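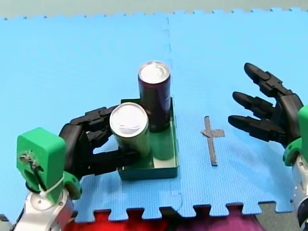
Big hardcover fantasy novels fall apart at the spine long before the pages wear out, and most of the damage comes from how they are stored and held. A book of 1000 pages weighs enough to pull its own text block out of the case if it stands loose on a shelf. Before you handle or clean one, give yourself a soft place to work. Interlocking foam mat, the puzzle-edge kind in light blue or any other color, is good for this. It doesn't scuff cloth boards and it keeps corners from getting crushed if a book slips. Keep drinks cans off it while the books are out.

Shelving

Stand books upright if they are under 800 pages or so well made that the spine feels stiff. Anything thicker can lie flat, two to a pile, three at the most. Put the larger book on the bottom. A series looks nicer in a row, but my copy of the second Drurno book leaned for one winter and the spine has been slanted ever since.

Leave a finger's width behind the books so air can move. Don't shelve against an outside wall if the room gets damp. Use a plain metal bookend with a wide foot. The thin ones slide under the first few pages and cut them.

Pull a book out by the middle of the spine, pushing its neighbors back a little first. Never hook a finger over the top.

Opening a new one

Set the book on its spine and let both covers down. Then take a few pages from the front and press them flat along the inside edge, then a few from the back, and keep going until you reach the middle. It takes five minutes. Do it with trade paperbacks too, more gently. Paula Matei showed me this when I bought the Orel omnibus, and that one still closes square after two readings.

Dust jackets

Take the jacket off while you read. Store it flat in a drawer, not rolled. For the shelf, a clear polyester cover is worth the money. Cut it with an inch to spare at each end and fold it. No tape should touch the paper.

A small tear can be mended from the inside with Japanese tissue and wheat paste. Let it dry overnight under weight with baking parchment on both sides.

Cleaning

Dust the top edge first, with the book held shut, brushing away from the spine. A soft shaving brush works. For pencil marks use a white vinyl eraser and stroke in one direction. Leave ink alone.

Price stickers come off with a hair dryer on low. Warm the sticker for ten seconds, lift a corner with a fingernail, and warm it again if it resists. Keep the heat off foil lettering.

If a paperback smells musty, stand it open in a lidded box with a dish of baking soda for a week. The soda must not touch the pages.

Maps and loose sheets

Fold-out maps tear at the crossing of the folds. Open them on a table, never in your lap. Nelu Radu photocopies the map before he starts a series and uses the copy as his bookmark, and I have done the same with the Erner books since December.

Reading in bed

Rest the lower edge on a pillow and let both boards be supported. Holding a heavy book by one cover will crack the hinge.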